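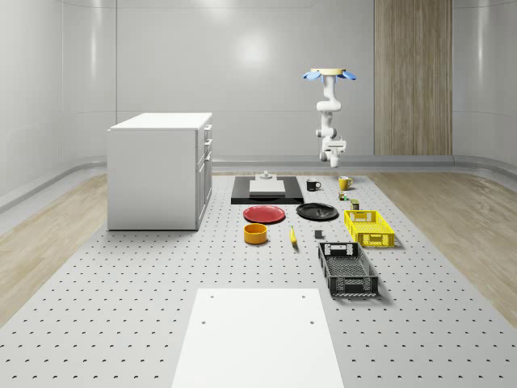
Leanne Hebden wrote in to ask whether she could get a copy of her grandmother's baptism entry without travelling to the parish, and whether the priest was obliged to give it to her. Several other readers have asked much the same thing, so the steps are set out on this page. They apply to Catholic parishes in England and Wales. Scotland and Ireland have their own arrangements, though most of the letter-writing is the same.

1. Work out which parish

Start with the address the family lived at when the child was born. Look for it on the civil birth certificate or in the census. Then find which church served that street at the time. Boundaries move, and a church that stands nearest today may have been built long after the baptism. Old diocesan directories list parishes with their founding dates, and larger reference libraries often hold a run of them.

If the mother went home to her own parents for the birth, try their parish as well.

2. Find out where the register is now

Registers still in use stay at the parish. Older ones may have gone to the diocesan archive or been deposited at the county record office. If the church has closed or merged, the books normally went to the parish that took over its area. The diocesan office can tell you which one that was.

Check the record office catalogue before you write to anyone. Some registers have been filmed or scanned and you can read them yourself.

3. Write to the parish office

A short letter or email is enough. Give:

Full name of the person baptised, with any other spellings
Date of birth, or the narrowest range of years you have
Names of both parents, including the mother's maiden name
Address at the time, if known
Your relationship to the person
What you want the record for

Keep family history out of it unless it helps to find the entry. Many offices are open two or three mornings a week and one person does the searching. Asking for a single entry gets a quicker answer than asking for everyone called Hebden between two dates.

Enclose a stamped addressed envelope if you write by post. Parishes don't all charge, but an offering is usual and some dioceses set a fee for searches. Ask first if you are working to a budget.

4. Say if the person is living

A living adult should make the request personally, or sign a note allowing you to do so. Expect to be asked for proof of identity. Parishes have to follow data protection law, and a priest may properly refuse to hand details of a living person to somebody else. Parents can ask on behalf of a young child.

For someone who has died there is more freedom, but access to the more recent books is still decided by the diocese. That answers the second half of the question above — there is no general right to walk in and look through a register.

5. Ask for the right kind of copy

For family history, a transcript or a photograph of the entry will do, where the parish allows one.

For a church marriage you need a newly issued certificate, normally dated within six months of the wedding. It should include any notes made beside the entry, such as confirmation or an earlier marriage. The certificate you were given as a baby won't be accepted.

6. Read the entry

Older entries are often in Latin. Jacobus is James, Gulielmus is William, and Maria may be Mary or Maria. "Natus" or "nata" gives the birth, "baptizatus" or "baptizata" the baptism, and the two dates may be only a day apart. "Patrinus" and "matrina" are the godparents, who were very often aunts and uncles — note their surnames.

7. If nothing is found

Wait a month before chasing, and longer over Christmas and Easter. If the search has been done without result, try the neighbouring parishes, then the hospital chaplaincy if the birth was in hospital. A child baptised in an emergency may be entered at the hospital, at the home parish or at both.

Page last checked 9/23/18. Addresses for diocesan archives are on the contacts page.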